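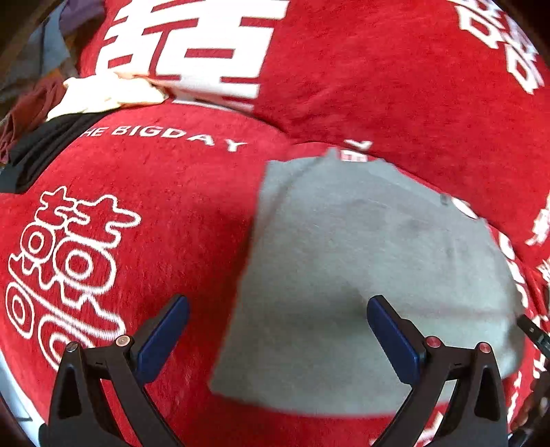 Start with the shirts, Jolanta Czerwiński told me, and leave the socks for the end. She folds for a family of five and gets through a full basket before her coffee is cold, so I did it her way this time and the notes here follow her order.

Most of this page is about T-shirts. We had a backlog from February, two bags of it, and I wanted one way of folding that everyone in the house could stick to. The shirts go in the Plivholm dresser, third drawer, standing on edge.

**Gray garment, much like a T-shirt, on the red blanket.** Plain knit, laid nearly flat, with one crease near the upper left and a few shallow wrinkles. I smooth from the middle out to the hem and then pull the corners square.

The blanket stays on the bed the whole time. Thin knits slide around on a bare tabletop — on a blanket they stay where you put them. A red one also makes it easy to find the edge of a gray shirt.

How we fold them now:

- Front side down, sleeves out
- One side in to the middle, sleeve folded back over it
- Same on the other side
- Hem up to just below the collar, then in half again

Rocío Usuga does it in 3 folds and skips the last half. Her drawers are deeper than ours. I tried it and the shirts stuck up too far for the drawer to close.

Worn-out shirts get cut into rags for the garage. Shirts that still look decent but don't fit anyone go in the bag by the door, and Fredy Cuervo picks that up on Wednesday with his own. The bag holds some 50 pieces if they're folded and a lot less if they're thrown in.

Sweaters and the heavier stuff are next. Those get folded wider and go on the closet shelf.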